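Vindance Handheld Manipulation Project

The Vindance Handheld Manipulation Project is a two-semester student project in which household handling tasks are demonstrated with hand-held grippers and the recordings used to train a control policy for a robot arm. 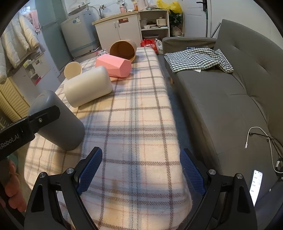
Text by Boglárka Kiss and Narayanan Mathew
Section: Student robotics — Last revised in April

Background

The project grew out of an elective course in automation taught by Ottó Szabó. Earlier groups in the course had programmed pick-and-place motions by entering waypoints. The method worked for parts held in a fixture but failed when an object was rotated or moved a short distance from its taught position. Szabó proposed that the next group collect demonstrations by hand and leave the motion to a learned model.

Enrollment is limited to 7 students per year. Each student is assigned to equipment, recording, or training, and changes assignment at the start of the second semester. Manuela Caruso supervises the recording work. Ernő Sipos maintains the software, a set of scripts known within the course as Brustotell.

Equipment

Demonstrations are made with two grippers, one for each hand. The gripper fingers are black, and one pair carries blue textured pads. Some of the hardware bears the marking "iRobot.AI". Pads are inspected before each session and replaced in pairs, as uneven wear changes the closing position.

Recording procedure

Sessions take place in furnished rooms, where backgrounds vary more than they do at a laboratory bench. A typical object set for the upright-and-sort task consists of cylinders, a small cup, and a faceted container, laid out on a blanket over a low surface. A patterned blanket is harder for the vision model than a plain one, and both kinds are used.

Each demonstration begins with the grippers open and clear of the objects. The operator handles one object at a time and returns to the open position before the recording is stopped. Demonstrations longer than 60 seconds are discarded. Dropped objects do not void a recording if the operator recovers them without putting a gripper down — such recordings are tagged and kept in a separate folder.

The layout is changed between demonstrations. Containers may be placed upright or on their sides, with openings facing in any direction. Students are told not to tidy the layout into rows.

Data set

The current data set holds 1269 accepted demonstrations. Of these, 200 are withheld from training and used only for testing. The withheld portion was chosen by room, so that no room appears in both groups. An earlier random split gave higher scores, and Szabó had it withdrawn after Kiss found near-identical layouts on both sides of it.

Assessment

Students submit a recording log, a written report, and the configuration files for one training run. The log counts for as much as the report. Credit does not depend on the success rate of the trained policy. A run that fails may receive full marks if the failure can be traced in the log.

Known limitations

Objects lying on their sides tend to roll when only one pad makes contact. Soft surfaces reduce the rolling but allow the object to sink, and the policy then closes too high. Tubes with open ends are sometimes grasped by the rim, a habit traced to a small number of early demonstrations that have not been removed.

See also

Halász Automation Elective
Stivmont Student Robot Trials
Brustotell (software)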